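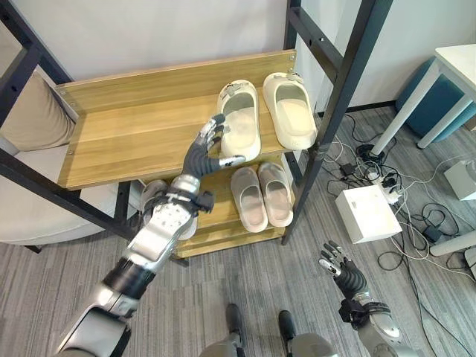
Pinier Home Task Package: planning your budget
Stilitz Equipment
Page updated 2022-02-28

Hi, I'm Ynyr Harries, and I put together the quotes for the Pinier package here at Stilitz. Most people who call me already have the robot priced to the dollar and haven't thought much about the rest (I was the same with my first order!), so I've written down what I usually go over on the phone.

The package is a two-handed Pinier humanoid setup for household jobs like tidying shoes, moving cushions and clearing small tables. You get the robot, both hands, the charger, the head and wrist cameras, and setup help by video call. You don't get furniture, network gear or a desk for the operator. Please put those on your own list early, because they have a way of landing on somebody's personal credit card.

Start with the room. I ask for a floor sketch before I quote, nothing fancy, pencil is fine. Mark the outlets, the doors, and any furniture that has to stay put. Then mark where the robot will stand and turn, and leave it more space than you would leave a person.
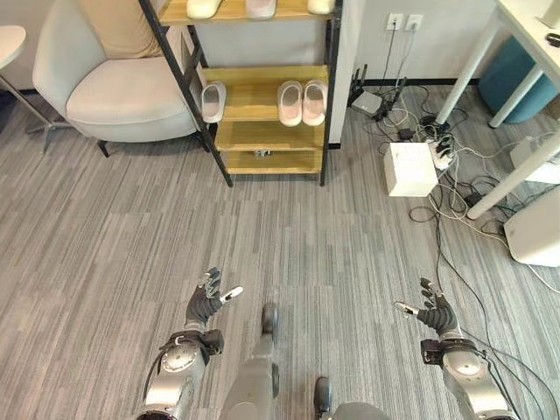

Power and network come next. Budget $200 for a decent surge-protected strip, longer cords, cable covers and a few labels. I know, labels! But once you've got a router, a charger and a desk full of adapters going, you'll want to know which plug is which without crawling under there. Keep the cords on the far side of the room from the walking path if you can.

For furniture and props, I tell people to set aside $300. An open shoe rack is a great first purchase, and so is a soft chair with a loose cushion. Buy slippers in more than one size and color, and get a spare pair of each while the store still has them. I once had a customer go back in August for the same pair and the whole line was gone.

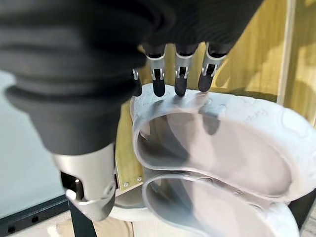 Hands are where I spend the most time on a quote. You're paying for the fingers, and you should plan for them the way you'd plan for tires on a car. With slippers, the work happens right at the rim, four rounded black fingertips lined up just over the edge and the thumb held well out to the side, so that's a lot of fine positioning from some pretty small parts. Our Platholm spares kit is $800 and covers 2 hands. It has fingertips, pins, a wrist strap and the little driver that fits the screws. I'd order it with the robot and save on shipping.

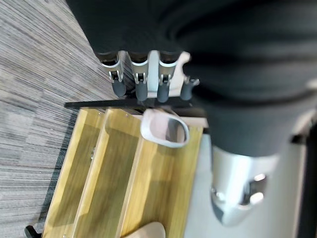

Then there's the Prendergast service plan, which is optional. Take it if you'll be running the robot most days. If you only expect to use it now and then, skip it for the first year and put the money toward operator time, which almost every budget I see comes up short on.

Not included in any quote: sales tax, freight to upper floors, insurance.

To get a quote, send me your floor sketch, your outlet locations and a list of the tasks you care about most. Photos of the furniture help too.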